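How a Mattress Gets Its Springs

Lanine Furniture, children's corner

Jump on a bed (only if you are allowed!) and it pushes you back. What is inside that can do this? In many mattresses the answer is springs, and a big mattress can have very many of them. The one we cut open in our Korkgate store had 1497.

A spring begins as a long steel wire. The wire comes to the factory on a large roll, like thread for sewing, but much heavier. A machine pulls the wire and bends it round and round until it has the shape of a snail shell that somebody stretched. In our mattress every spring has 7 turns. Then the machine cuts the wire and begins the next one.

After this the springs are heated in an oven. The heat helps the steel to remember its shape. If you press a spring and let it go, it wants to come back to the same height as before.

Now comes the part that children in our store like the most. Each spring goes into its own small bag of cloth. The bags are joined in long rows, and the rows are glued side by side. When you lie down, your heavy parts, such as the hips, push their springs deep. Your feet push only a little. Each spring does its own work and does not pull its neighbor down.

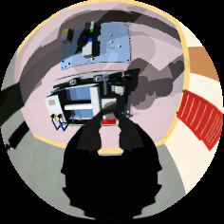
One reader from Murkside asked us if the springs get tired after many years. Yes, they do. Each night they are pressed and let go again, and slowly the steel becomes weaker. Then you can feel a hollow place where you always sleep. It helps to turn the mattress so that the head end becomes the foot end. In our family we do it each January.

On top of the springs there is a layer of felt, then soft foam, and at last the cover with its stitches. Without these layers you would feel each spring in your back, and this is not nice at all.

Try it at home: wind a piece of soft craft wire around a thick pencil, 30 times if your wire is long enough. Pull out the pencil and press the wire gently with one finger. Do you feel how it pushes?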